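Skirnico's new code for grippers leaves gaps

Last updated: Thursday, August 25, 2022
1 min read
Print | E-mail

Skirnico says its code of practice for robots that handle plugs and cords is ready for use. It runs to 15 rules, and firms that sign up check their own work. Four have signed since July.

The code caps grip force near a power strip and asks for a log of every dropped plug. It does not say who reads the log. 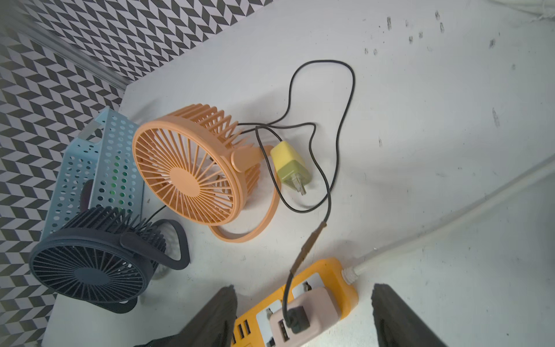 Ramil Dizon doubts the rules will change much, saying a limit that no outsider tests is only a promise. He wants 500 logged trials before any robot goes near a live socket.

Skirnico would not say how many it ran. Gillar, one of the four, did not return calls.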